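Illden Peace and Justice Group
Minutes, monthly meeting, 28 Sep 2020, back room at the Lykkegaard center and on the phone line

Present: Fatos Stojanovska (chair), Hanne Østergaard (notes), Pulleck chapter by phone, the usual people plus two new. Apologies from Jolik, they had a clash.

Started late, phone line trouble. Old minutes OK'd, one fix: the March vigil was outside the post office, not the library.

1. Statement on Yemen

Long one. Draft went out by email last week, most had read it. Fatos read out the second paragraph again, the one about arms sales. Two complaints. First, it names the Saudi-led coalition five times and the Houthis only once, in passing. Second, the line on the port blockade reads like we're quoting somebody and there's no source.

Fatos said the draft was written around what our own government sells and who it sells to, that is the part we can do something about. Hanne said fine but then say so up front, otherwise people think we don't care who plants the mines. Pulleck agreed with Hanne. Some back and forth about shelling in Taiz and whether a one-page statement can carry all that. One of the new people asked if we'd put out anything on Libya. We haven't. Parked, see item 5.

Agreed: add a full paragraph on Houthi shelling, landmines and blocked aid. Keep the arms sales section as is. Cut "genocidal" from the headline. Vote was clear, two against, both want it noted that they think the new version is weaker. Noted.

Hanne to redraft by Friday. Send to Pulleck and Jolik before it goes on the site, not after like last time.

2. Letter to the congressional office

Sent 278 letters in total over the summer, have 294 signed so the rest are still in the box. Need stamps. Got one form reply, same text to everybody, thanks for your interest in foreign policy etc. Fatos wants to ask for an actual meeting, by video if need be. Pulleck says their office took a meeting after the third phone call, so call, don't write.

Agreed: mail the leftover letters, then start calling. Fatos first, others to take turns, list went round. 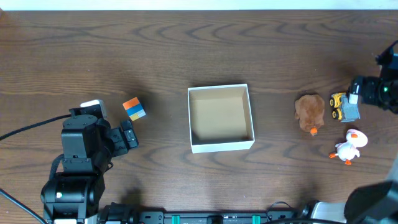

Pulleck came back in at this point to say the letter is already out of date, it still talks about the spring ceasefire as if it held, and anybody in that office who follows Yemen will stop reading there. Better to send the last ones with a short cover note than nothing. Fatos asked who would write the note. Pulleck will, four or five lines, by Wednesday. Stamps wait until then.

3. Money

200 dollars set aside for printing, 80 spent on the flyers. Remainder stays for the revised statement. Question about giving something to a relief fund. General feeling yes but which one, people want to know the money gets past the checkpoints on both sides. Hanne has a list of three, will send round. No decison tonight.

4. Panel with Jolik

They want to do it online in the fall, title so far "Whose War". Two speakers fixed on their end, both on the coalition side of things, meaning critics of it. We asked last month for someone from Sanaa or Aden, or family from there at least. No answer yet. Hanne felt strongly we shouldn't put our name on it with no Yemeni voice on the panel. Fatos less sure, said pulling out would sour things and they've done most of the work. Pulleck had no view, line was dropping.

Agreed: Fatos to phone Jolik this week and ask again. If no Yemeni speaker by next meeting we talk about it then. Our name stays off the poster until that's settled.

5. Parked / other

Libya: new people offered to write up a page of background for next time. Thanks.
Sign for the street table is falling apart, needs redoing with the new web adress.
Complaint recieved about our online comments, someone called the group "selective". Short discussion. Leave the comment up, reply once, politely, link to the new statement when it's there. Hanne to reply.
Masks at the vigil, yes, same as before. Spread out along the sidewalk.

Actions
Hanne: redraft, list of relief funds, comment reply
Fatos: call congressional office, call Jolik
Pulleck: cover note
Stamps: whoever passes the post office, keep the receipt

Next meeting same place, same time, last Monday. Closed 9:10.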